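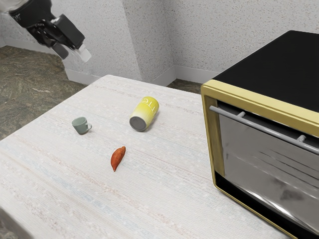

The Stikari arm was built in a shared workshop, and its training was done first in simulation, so that a wrong movement would not break the real gripper. We prepared 140 table layouts for this stage. In the layout of Figure 1, the mug stands upright with its handle towards the middle of the table, while the can lies on its side and the sweet potato is placed diagonally in front of them. These different positions are useful for us, as each object asks for another direction of approach with the same two fingers. The toaster oven is kept large and near, and it limits the space on the right side.

**Figure 1.** Rendered layout with mug, can, sweet potato and toaster oven; the gripper is empty.

In total, 1,832 attempts were recorded over the layouts. An attempt was stopped when the arm touched the oven. The finger pads were changed 2 times during the later work on the real arm, and we report these runs separately in Section 6.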